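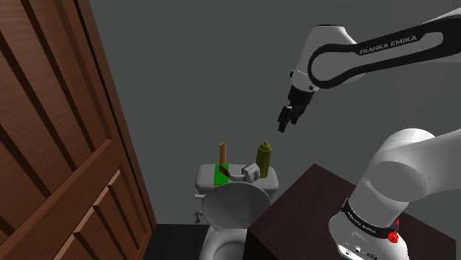
Robot Learning, handout 4: gathering demonstrations in simulation
Notes by Úna Ó Súilleabháin, revised 2 March 2023

4.1 What counts as one example

An example (or episode) is a full record of one attempt at one task: the joint angles, the gripper opening, the rendered camera view and the written instruction, all stored at the same time step. The Hetitz set used in the exercises holds 1,437 episodes, of which 1,323 remain after filtering.

4.2 Varying the layout

In the bathroom layout the arm works over the toilet tank, with the objects grouped on its lid. Object positions are drawn afresh before each episode. Door, walls and fixtures stay fixed. If the objects are never moved, the policy learns the path of the arm and ignores the camera view. See Gallagher's notes on this.

Crowded surfaces are kept in on purpose. A tall item such as the spray bottle limits the directions from which the fingers can come down on its neighbours.

4.3 Filtering

Drop an episode if:
- the target leaves the tank lid before it is grasped
- the arm touches a fixture
- the gripper stays still for more than 20 steps

Failed grasps followed by a good one are kept.

Exercise 2 uses the same layout. Submit the filter script and the list of dropped episodes to Everett Wojcik.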